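3. Setting and Data

Wendosier is a rental community of 17 low-rise buildings that Raveo bought from its original builder and then, over the better part of a decade, fixed up one building at a time. We were lucky to be given the full leasing ledger, which holds 2907 signed leases, and Berhanu Zeleke of the leasing office was kind enough to walk us through the older entries, some of them still in pencil.
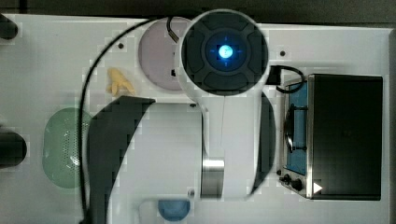
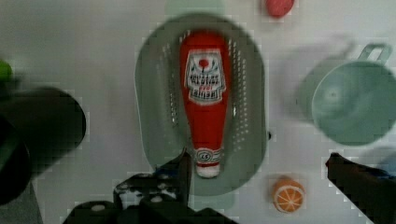

Figure 3. A white tabletop with toy kitchen items, two views.

The community has 765 apartments, most of them with one or two bedrooms, and we treat each apartment (and not each household) as our unit of study, so that a family moving across the courtyard shows up as one lease ending and another beginning. We went back and forth on this for a good while -- the other choice has its friends, and Pringle's earlier work on garden apartments made it -- but rents at Wendosier are set by apartment, and the repair records are kept that way too.

Renewals are coded from the date a tenant signed, even where the new term started in April or later. Leases held by Zamix, a firm that keeps a few apartments for its visiting staff, are left out of the main estimates and added back in Section 5, where they move the renewal rate very little.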